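分享 2　评论 2　打印本页　用电子邮件发送

Vosulex 衣物操作项目进展报告：操作规范与安全守则部分
致 Clullance 基金，2020年9月6日

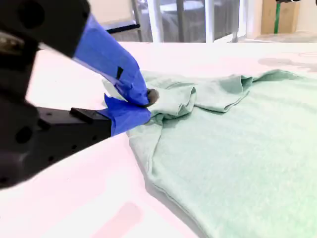 Ji-hoon Kong 读完上一稿以后回信说，规范写得再厚，操作员站在台边时记得住的也就一页，所以他希望我们先把那一页写好，再谈其余的。这句话我们反复想了好几天，觉得他说得很对，这一期的工作也就大体照着这个思路来安排了，在此先向他道一声谢！

先说已经完成的。夹爪抓取软质织物的操作守则第二版已经定稿，正文比第一版短了不少，张贴用的单页放在最前面。单页上写明：手进入工作区之前先按暂停，并向同伴口头确认；指尖包覆的胶带每班开工前检查一次，起翘或破损就更换，更换后重新做一次空夹测试；夹持力的上限由当班负责人设定，操作员不得自行调高。T恤这类针织衣物，我们要求先夹住折边再提起，提起以后停一停，看清楚布料没有卷进指根，再做下一个动作。

再说记录。本期共登记抓取1872次，其中1385次按新守则执行，其余仍沿用旧版。需要人工介入的约231次，每次都填了介入单。Tineke Van Leeuwen 把这些单子逐张看过一遍，发现“原因”一栏大家写得五花八门，有的只写了“滑”，有的写了满满半页（这半页倒是很好读）。她建议改成先勾选、后补充，新表格已经在试用，等用顺了再随下一份报告一并寄上。

也有没做完的。与 Ploltus 控制软件对接的急停日志还差最后一段，Roel Postma 正在核对时间戳，比原计划晚了两周，这一点应当如实向贵方说明。另外，守则里关于新操作员独立上岗的条件，Teun Geerts 和 Dirk Geerts 意见还不一致，一位主张按跟班时数算，一位主张按考核结果算，眼下我们暂时两样都要求，手续是繁琐了些，大家也都很有耐心地配合着。

经费使用没有超出批准的科目，明细见附表。如果贵方在9月内方便来看一看，我们非常欢迎，茶水管够，也很想当面听听各位对单页措辞的意见。

相关内容
Vosulex 项目：守则第一版修订说明
Arsenault 实验台每班检查表
Ploltus 急停日志字段说明
介入单填写指南（试用）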